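4.2 How the drawing manuals teach depth

The part of the study we most looked forward to was the shelf of drawing manuals. Participants in the Chuensuk reading room could take down whatever they liked, and session after session the books that stayed open longest were the ones that teach perspective to beginners. We had expected the finished portraits and still lifes to win easily. They did well, but the plain pages of cups and boxes held people in a way that delighted all of us, and this section is our attempt to say why.

We coded each manual spread by hand, using the Selik scheme with the changes described in Section 3. Kittipong Intarasuk and Daranee Ongart coded separately and then met on Wednesday afternoons to settle differences. Most of those differences had to do with one question: when does a label belong to the drawing, and when does it belong to the text? A small word beside an arrow can be read either way. After some lively discussion – the notes from those meetings run to 90 pages – we decided to count any word placed along an arrow or an edge as part of the drawing. Words inside a bubble or a box were given a code of their own, which we call "side talk."

Side talk turned out to be our favorite category. It is where a manual drops its textbook manner for a moment and leans over the reader's shoulder. In the Chinese-language manuals it often carries the rule itself, while the main text does the work of reassurance. The spread in Figure 7 is a lovely case. On its left page the main text tells the reader that something is fairly simple to show and fairly easy to master (表现起来较为简单，也比较容易掌握). The rule comes in a speech bubble next to a pencil drawing of a cup: treat the cup as a cylinder, and the end nearer the viewpoint will look larger than the other. The words for small (小) and large (大) are set along a diagonal arrow at the side of the cup, so the beginner meets the idea once in a sentence and again in the drawing.
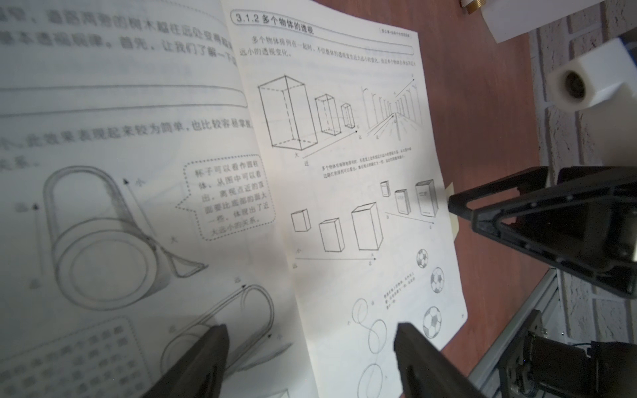
Figure 7. Spread from a Chinese-language drawing manual. Left: the cup treated as a cylinder. Right: opening of Section 3.1.2, on the perspective of several objects (多个物体的透视).

What we like so much about this spread is the step it takes across the fold. The left page works with a single kind of thing, a cup, and lets the change in size happen within the one body. The right page moves on to several objects arranged together, and the same change now happens between bodies: three upright boxes in pencil, each smaller than the one to its left. Two lines of introduction are enough to set this up. A reader who has understood the cup already has what is needed to understand the boxes, and the authors trust that reader to make the jump.

The largest box deserves a word of its own. It is drawn with dashed lines for the edges that would be hidden in a solid object, so the reader can follow the form all the way around. Valter Henriques, who taught studio drawing before joining the project, calls this "the glass box," and he argued early on that it should be coded apart from ordinary outline. He was right! Once we had the separate code, we found that participants who copied a dashed box nearly always drew the hidden edges first, before the outer ones, and often went back over them several times. In the interviews they spoke about those lines with real affection. One said that the dashes made her feel she was being let in on how the box was built.

Choice of object matters too. Cups and boxes are things that every participant had at home, and 8 of them told us they had gone and looked at a cup from an odd angle after their session, some of them lying on the kitchen floor to do it. None had been asked to. The Gasov manuals, which begin with cones and spheres on a bare ground line, prompted nothing of the kind, although their diagrams are clean and very carefully made. Thitima Inthanon has suggested that the everyday object gives the reader somewhere to take the lesson once the book is closed, and the interview material in Section 5 bears her out.

We should be careful about how far this goes. Our sample of manuals is small, the participants chose their own books, and those who read Chinese had the use of the side talk in a way that the others did not. Still, four participants with no Chinese at all worked through perspective spreads from the drawings and arrows alone, and their copies were coded by Wiroj Tanasarn without knowledge of who had made them. The order of sizes was kept in all but one of the copies. Where things went wrong, it was in the spacing between objects, a point we return to in 4.3.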